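Home Care Tips > Beauty & Personal Appliances
Print this page | E-mail this page

Keeping a home facial steamer clean

Most steamers that quit early quit from scale. Stilley tap water is hard, and a tank filled from the faucet every evening will crust over by November. Use distilled water and empty the tank after each session.

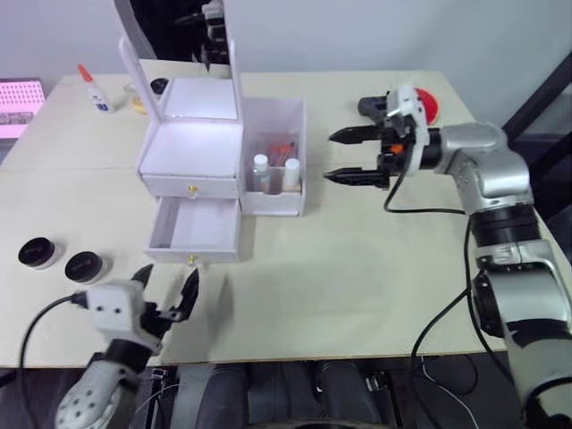 To descale, mix 200 ml of white vinegar with the same amount of water, pour it in, and let it stand for 20 minutes with the power off. Do not run it hot. Rinse until the smell is gone, then leave the tank upside down on a towel. Small parts get lost at this stage – a vanity box with a pull-out lower drawer is a good place for the spare nozzle and the measuring cup. Let both dry first.
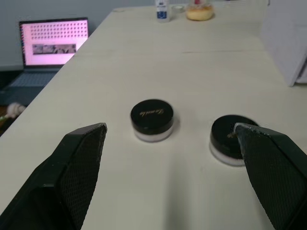 The nozzle needs its own cleaning. Soak it in warm water and dish soap, then work a soft toothbrush around the opening. Pins and needles widen the hole, and after that the unit spits. The Fandham and the older Sandhu have a nozzle that unscrews. On the Flundis it pulls straight off.

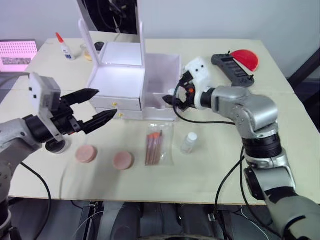 A reader in Fandham writes that citric acid worked better for her than vinegar and left no smell. She uses 2 teaspoons to a full tank and rinses three times.

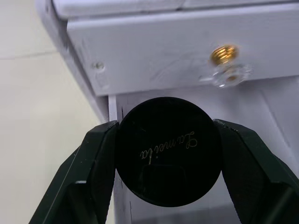
Either one is fine on a plastic tank. Check the booklet before putting acid in a metal one. Wipe the cord and base with a damp cloth only, and store the unit with the lid off.

Filed under: Small Appliances, Skin Care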